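Esudach Cartridge Dust Collector, Model 1498
Section 2: Changing the filter cartridges

Read all of this section before opening the housing. The dust has been waiting in there for months and is keen to meet you.
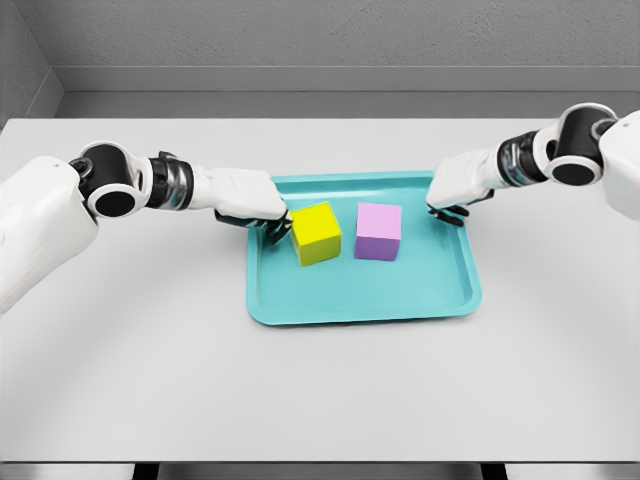
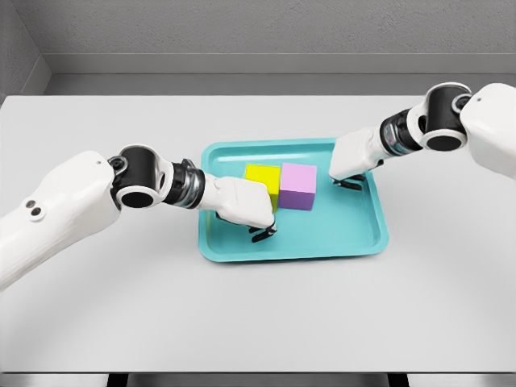 CAUTION: Shut off the fan and lock out the power. Wear a respirator. Holding your breath is not an approved method.

1. Run the cleaning pulse for 17 minutes with the fan off, then close the air supply and bleed the line.

2. Open the access door slowly. It swings toward your shins.

3. Turn the yoke handle left and slide out the old cartridge. Bag it at once.

4. Wipe the sealing face. Grit left here will leak past the new gasket and you will be back at step 1.

5. Slide in the new cartridge, gasket end first. Use Stetier part 2070 only.

6. Tighten the yoke until the gasket is squeezed evenly all the way around. Stop there.

NOTE: Do not wash and reuse cartridges. Everyone tries it once.

7. Reset the pressure gauge to zero before restarting the fan.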